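Visit report: student gripper project, Litberg technical school

The robotics course at Litberg opens its workshop to outside teachers once a term. I attended the April session, which ran from early afternoon until the building closed. My interest was practical. Our own school plans to start a manipulation project next year, and I wanted to see what a class can complete with limited machine time.

The course has 37 students, divided into teams. Each team builds one gripper from a common set of drawings, known in the course as the Ilter pattern, and is then free to change the fingers. The drive and the linkage stay as issued. This restriction keeps the results comparable, and it means a broken part can be replaced from stock during a lesson.

Work at the table begins with the open position. The jaws are opened, brought down close to the surface and checked for alignment before any object is introduced. The finger is a plain boxy shape with a flat inner face and small screw holes on top. Students told me that they had tried rounded tips in the autumn and returned to flat ones after poor results with boxed goods.

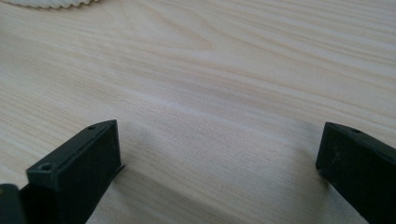 Open jaws just above the tabletop, no object in place.

The instructor spends a good deal of time on approach angle. A finger that comes in too steep touches the table with its front edge first, and the linkage then takes a load it was not designed for. The course log lists 3 bent linkages for the year, all from this cause. Students record the fault, the part replaced and the time lost. I asked to read the log and found it well kept, although the handwriting of one team defeated me.

The grasping exercise is called Dokbridge, after the room where it was first held. A team receives a set of household items and must grip each one, hold it and set it back down without tipping it. Points are deducted for slip and for deformation of the container. The room record is 121 points, set by last year's class. The best score I saw during the visit was well short of that. 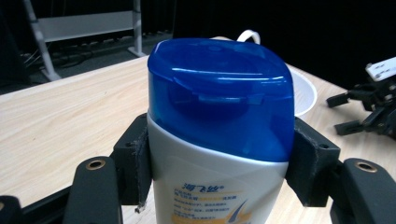
Choice of grip height was the subject of most of the discussion among the students. The rule in the handout is to grip near the center of mass, but this requires knowing how full a container is, and the sets are deliberately mixed. With a tall item the teams have to choose a zone by shape. On the shampoo bottle with the blue flip-top cap, the pads press on the sides just below the shoulder, which leaves a good length of body beneath them. One student argued for a lower position. Another replied that the printed label may have a different friction from the bare plastic. The instructor let the argument run and then asked both for measurements.

Software received less attention. The control program, Tai, is written by the final-year group and logs jaw opening against time. It has no force reading at present. Slip is judged by eye, with a second student watching the object and calling it out. A force sensor is planned, but the budget for it has not been approved.

Some notes for our own planning - bench space matters more than I had assumed. A team of 4 fills one table once the laptop and the log are on it. Spare fingers should be printed before the term starts. Threaded inserts are worth the extra step, as screws driven straight into printed parts had worked loose on the course's first version.

The drawings are available to visiting schools on request. I have asked for a set, together with the blank log sheets and the Dokbridge scoring table.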